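Let Them Stop Loudly

I have been grumpy about one log file for most of a week, so you're getting a column about it.

Some of you know I do the boring end of things here. Other people write the clever controllers, and I read what happened when the clever controllers ran overnight. On Wednesday, June 28, 2023, I sat down with my coffee and a batch of 700 simulated runs on the two-arm table. The summary page said the batch was clean. No collisions, no aborts, green all the way down. I was so pleased that I nearly closed the laptop and went for a walk.

Then I opened the grip data (I always open the grip data, it's a sickness) and found 273 runs where the arm holding the rod had stopped holding it. The force reading on the fingers fell to nothing partway through the handover, and the arm just carried on. It swung through the rest of its path, presented thin air to the other gripper, waited its polite half second and went home. Task complete! The other arm closed on nothing, reported that it had closed, and went home too.

So over a third of the batch had failed, and the software called it a good night.

I took it to Helmut Janssen, who wrote most of the supervisor, and he was very decent about it. His view is that the supervisor did its job. It watches for collisions, joint limits and lost communication, and none of those happened. A dropped rod is a task problem and belongs in the task layer, which we call Omer for reasons that predate me. Omer's view, if code can have one, is that a gripper told to close has closed unless it hears otherwise. You can see how a rod falls down the crack between those two.

My view is that I don't care whose layer it is. A machine that has lost what it was carrying should stop and make a fuss.
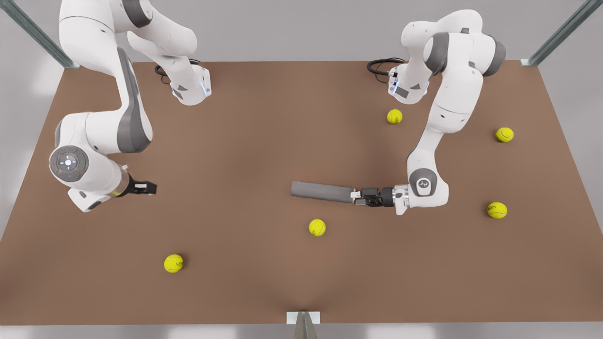 Nesirby Robotics Group – Bimanual Handling Team

The rod has to cross a pretty wide gap to get from one gripper to the other, and there are tennis balls lying all over the table, including one close by the rod's free end. We like the balls. They give the planner something to think about. But think about what a dropped rod does on a table like that. It lands somewhere, maybe it rolls, maybe it nudges a ball, and from that second on the planner's picture of the table is wrong. It goes on planning beautifully for a table that doesn't exist anymore.

I hear two arguments against stopping, and I'd like to be fair to both.

The first is that it's only simulation. Nothing broke, and the rod weighs whatever we typed in. Sure! But the supervisor in the simulator is the same one we ship to the real cell, line for line, and that's the whole point of having the simulator. If it shrugs at a lost grip in here, it will shrug out there, with a steel rod and somebody's foot in the neighborhood.

The second is better, and it comes from Roswitha Pfeiffer, who has run real cells for much longer than I have. She says that if you stop on every flicker of a force sensor, people will hate the stops, and then they'll find a way to switch them off. She saw it at Ehlers one December, where a line halted so often on false alarms that the night shift taped down the reset button. I believe every word of it, and I still come out on the other side. A twitchy alarm needs tuning – a filter, a short delay, a second signal to check against. We have finger position as well as force, and fingers that have closed farther than the thickness of the rod are not holding the rod. That check is 4 lines of code. I know because I wrote it at my kitchen table, in a mood.

With the check switched on, I reran the same batch from the same seeds. It halted on all 273 and left the others alone. The summary page was a sea of red and I loved it. I'd much sooner explain an ugly page on a Thursday than a nice one that's lying to me.

What bugs me most is how normal the bad runs looked on playback. Smooth arms, tidy timing, home position at the end. I'd watched a few of them at double speed and thought, oh, lovely. We're suckers for smooth motion.

Helmut wants to hold the change until the next Plivent release so it can go through proper review, and that's reasonable, and I've said so to his face. In the meantime I've put it on my own branch, and anybody on the team who wants it can take it. Please do. And if your nightly page turns red, come and find me before you raise the threshold.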